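Betlow Residence: open shelving brought into use in first-floor rooms

Thursday, May 12, 2022

The Panon Housing Trust has confirmed that the furnishing of the first-floor rooms at Betlow Residence is complete. Each of the 86 rooms now has an open shelving unit in white, intended for books, folded clothing and a small quantity of food that does not require refrigeration. Fruit may be kept on the shelves and carried to and from the shared kitchen in a basket.
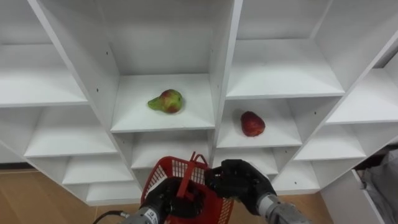
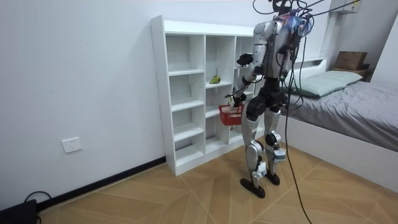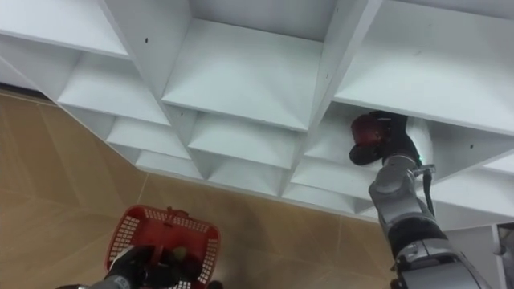
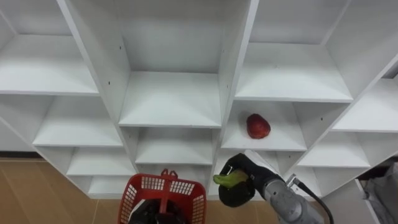 White shelving with open compartments, Betlow Residence.

Rostislav Vlček wrote to the Trust that he would have preferred at least two compartments with doors, as bread and biscuits do not keep well on an open shelf, and that the lowest row is of little use to anyone who finds it hard to bend. He added that pears and apples do well enough in the open, provided that they are kept apart and looked over every few days.

The Trust has noted these remarks. Doors cannot be fitted to the present units, but residents may place lidded boxes in the compartments at their own expense. Boxes should not project beyond the front edge of the shelf. Residents who have difficulty reaching the upper or lower rows may ask for help in arranging their belongings, and requests should be made at the Yüksel Street office.

The units were supplied by Moltent under an agreement signed in March. A total of 202 units has been ordered for the whole building, and the remainder will be delivered to the second and third floors over the summer. Rooms on those floors will be out of use for one morning while the work is carried out. Written notice will be given 15 days beforehand, and existing bookcases should be emptied by the evening before.

Residents are reminded that the shelves should be wiped with a damp cloth only. Abrasive cleaners must not be used on the white surfaces. Fruit that has begun to soften should be placed in the food waste bin in the kitchen and not in the bin in the room. No additional holes may be drilled in the panels, and units must not be moved to another wall without permission.

Questions about deliveries to the upper floors may be addressed to Nevzat Keskin at the Yüksel Street office, which is open on weekday mornings.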